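Light in the Home
Handout 2: Light on tables

Read before class. Bring a desk lamp with a bare or removable shade if you own one, a tape measure and a sheet of white paper.

1. Where we left off

Last time we looked at the ceiling light on its own and why it so often disappoints. One fitting in the middle of the room puts its light on the floor and on the tops of heads. People sit at the edges, with their backs to it, and work in their own shadow. Most complaints about a dim room are really complaints about a dim table.

For this course we treat the table as the starting point. Decide what is done there, light that, and then see what the rest of the room still needs.

2. How much light

Light falling on a surface is measured in lux. The number belongs to the surface. The bulb has its own number, in lumens, and the two get mixed up all the time on packaging and in student work. A bulb with a high lumen figure hung far away may leave less light on the page than a weak one close by.

We will use 200 lux on the tabletop as our working figure for eating, talking and cards. Reading small print and sewing need more, and older eyes need a good deal more than young ones.

For a small lamp with no shade, doubling the distance cuts the light to a quarter. The rule holds well when the lamp is small compared with the distance. It fails for long tubes and wide panels, so do not use it on those.

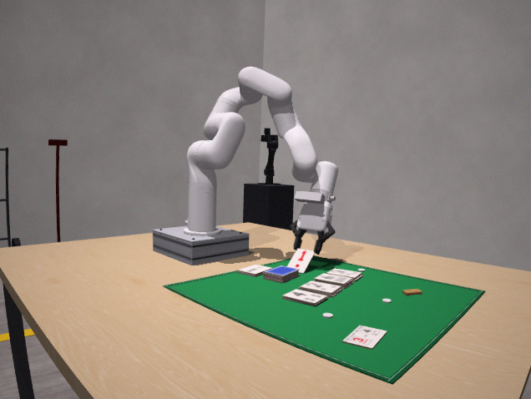 Floor Declercq objected to the working figure when these notes were first passed around. She wrote that it is too low for a family table, where homework gets done in the same chairs as dinner, and that a dimmer should be assumed from the start. I have kept the figure but added the dimmer to the exercise in section 5.

3. Shadows

A small source gives a shadow with a hard edge. A large source gives a soft one, with a band of half-shadow between the dark part and the lit part. The distance from the object to the surface matters as much as the size of the lamp.
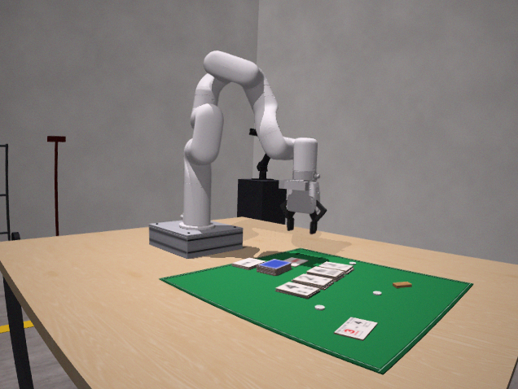
Hold a pencil flat on paper under a lamp and its shadow is narrow and crisp. Raise it and the edges spread until the dark center goes. The same lamp is doing both. Compare the gray base, which sits right on the table and has a dark shadow to its right, with the gripper, held up over the surface, whose shape falls only faintly near the back of the mat. A writing hand behaves like the base: it rests on the page, so its shadow is dark exactly where the pen is going. Put the lamp on the opposite side from the writing hand.

Two lamps give two shadows, each one partly filled by the other lamp. This is usually pleasant at dinner and annoying at a drawing board.

4. The color and finish of the top

Pale tops send light back up to faces and to the ceiling. Dark tops swallow it, and the room looks darker though the meter reading on the table has not changed. Cloth and felt scatter light evenly. Polished surfaces act partly like mirrors and show the bulb itself – move your head and the bright patch moves too.

White paper on a dark top is tiring over a long evening. A mat in a middle tone under the paper helps.
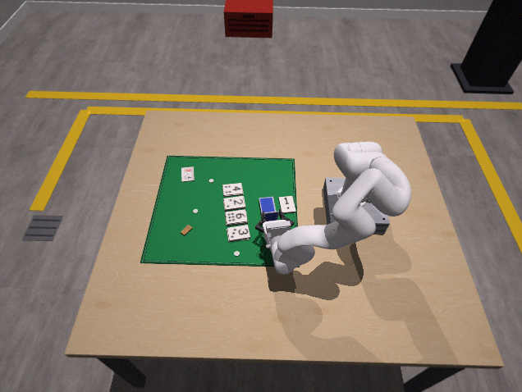

Mulus Course Papers, vol. 12, p. 30

5. Exercise

Pick one table at home. Draw it from above and mark the chairs, the lamps and the nearest window. Then, after dark:

Measure the height of the lamp above the top.
Sit in each chair in turn and note whether you can see the bulb.
Stand the pencil upright in the middle and draw its shadow or shadows on the plan.
Repeat with the lamp dimmed, if it has a dimmer.

Hand in the plan with half a page of notes. Liesbeth Van Hecke has the loan meters, to be signed out and returned the same week.

6. For next time

Windows and daylight. Read the Jansen chapter on side light, leaving out the tables at the end.

Revised June 4, 2025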